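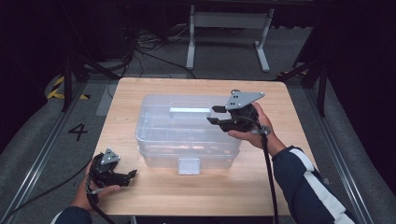 The box on the table

Seed Savers & Swappers > General Chat > How do you store your seeds?

mitdale_marigold
OK so May is here, the beans are in, and I finally have the table to myself to deal with my seed collection. For years everything has lived in shoeboxes and coat pockets (yes, coat pockets, I once washed a packet of leeks). This is the year I get organized! The clear box with the handle on the lid is my starting point.

My question is how you all sort. By plant family? By sowing month? Alphabetical? I grow on a plot at the Mitdale gardens, mostly vegetables plus way too many annual flowers, and I save my own beans, tomatoes, lettuce and calendula. I'd love to hear every system you've got, even the weird ones.

peabrain
Sowing month, all the way! I switched two winters ago and I will never go back. Every packet goes behind the month it first gets sown, and if it's something I sow again and again, like radishes or lettuce, I just move the packet forward after each sowing. On the first weekend of the month I pull out that bundle and there's my to-do list. I used to find my parsnip seed in July every single year.

clayandcompost
I'm going to disagree with peabrain, in a friendly way. Sowing month works if you always grow the same things in the same place. I garden in Wallari, where spring can show up three weeks early or not at all, and my months were a mess by the second season. I sort by family now. All the brassicas together, all the squash together, and so on. It makes crop rotation easy too: I grab the whole bundle and that's what goes in the bed.

peabrain
Fair, but then how do you remember to sow anything?

clayandcompost
A calendar on the fridge. And panic.

lettucebolter
Can I put in a word for boring old alphabetical? I do the seed table at our swap and we had over 3,000 packets last time. Families sound great until somebody asks where the okra is and half the room doesn't know it's related to hollyhocks. A to Z, everybody gets it, done.

For a home collection I'd probably go with peabrain though. You know what you own.

mitdale_marigold
I did NOT know okra was related to hollyhocks and now I want to grow both. This is how I ended up with too many seeds!

drybean_fan
Whatever order you pick, please think about moisture first. A closed plastic box keeps damp out, but it also keeps damp in. If your home-saved seed hasn't dried all the way, you'll open the lid in February and find fuzz. I leave beans in an open dish until one shatters when I hit it with a hammer. If it squashes, it goes back for another week or two. After that they go in paper envelopes, then in the box with a packet of silica gel.

clayandcompost
Seconding paper envelopes. I don't agree that everybody needs silica gel though. My spare room is dry as a cracker and I've had tomato seed come up fine after six years in plain envelopes in a drawer.

drybean_fan
Six years for tomatoes is pretty normal anywhere that isn't a swamp. Try it with onions or parsnips and tell me how you do! Those I buy fresh every year, no matter what.

peabrain
Anybody here using the Velteck envelopes? They're the brown ones with the ruled lines on the front. I like having room for the variety, the year, where I got it and a line for notes. My notes are mostly "thin these sooner" but still.

lettucebolter
We got 2,000 of them for the swap and they're nice to write on, but the glue is so-so. Fold the top twice and use a bit of tape if you've got tiny seed like poppies or lobelia. I've swept up a lot of lobelia.

clayandcompost
I fold my own out of old garden catalogs. Free, and you get a pretty picture on the front (usually of the wrong plant).

mitdale_marigold
Love that idea. I'm trying it tonight.

Another one for you: how much do you keep? I've got a jar and a half of Gilani beans, the purple-speckled climbing ones that everybody at our gardens passes around, and I can't possibly plant them all. But it feels wrong to eat seed.

drybean_fan
Eat them!! Gilani is a wonderful soup bean. Hold back 60 of the best-looking ones from your healthiest plants, enough for a row plus a do-over if the slugs win, and cook the rest. I soak mine overnight and simmer them with a bay leaf and an onion.

peabrain
I'd hold back more than that and trade them. I've wanted Gilani for ages. Would you swap for some yellow snap peas?

mitdale_marigold
Yes please, sending you a message!

Quick update, Monday evening: I went with months for the vegetables and one big alphabetical section for the flowers, so I've managed to ignore about half of everybody's advice. I also did a germination test on the oldest carrots, on a wet paper towel in a bag on top of the fridge. Will report back when something happens.

clayandcompost
Carrots can take 2 weeks on a towel, so don't toss them early. And come back and tell us in a year whether the months survived.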